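Ata da reunião de acompanhamento do arrendamento
Edifício Trevar, piso 2
Quarta-feira, 14h30

Presentes: administração do edifício, representante da Honerow, representante da Clindimier (manutenção técnica).
Ausências: nenhuma.

1. Ata anterior
Aprovada sem alterações.

2. Climatização
A Clindimier apresentou o relatório de julho. Foram substituídos os filtros das unidades de tratamento de ar e ajustado o caudal na ala norte. O nível de ruído medido no corredor técnico foi de 52 dB. A administração solicitou nova medição com os ventiladores em regime máximo, a realizar fora do horário de expediente.

3. Mobiliário e revestimentos
Analisado o estado dos tampos de madeira. Fica acordado que a limpeza se faz com pano húmido e detergente neutro, sendo vedado o uso de produtos com silicone. O inventário passa a registar o acabamento de cada tampo.

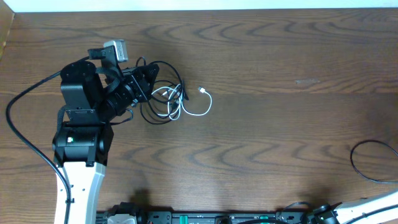 Fig. 1. Tampo de madeira, tom castanho médio, veio mais escuro.

4. Contrato de limpeza
A proposta da Tlapale foi recebida dentro do prazo. Faltam a apólice de seguro e a ficha técnica dos produtos. A adjudicação fica suspensa até à entrega destes documentos, para a qual se fixa um prazo de 7 dias úteis.

5. Acessos
A Honerow pediu dois cartões adicionais para a entrada de serviço. Aprovado. Os cartões ficam sujeitos ao registo habitual na portaria.

6. Outros assuntos
A Honerow comunicou uma infiltração junto à caixilharia da sala de arquivo. A Clindimier fará a inspeção e remeterá orçamento por escrito à administração.

Reunião encerrada às 15h40.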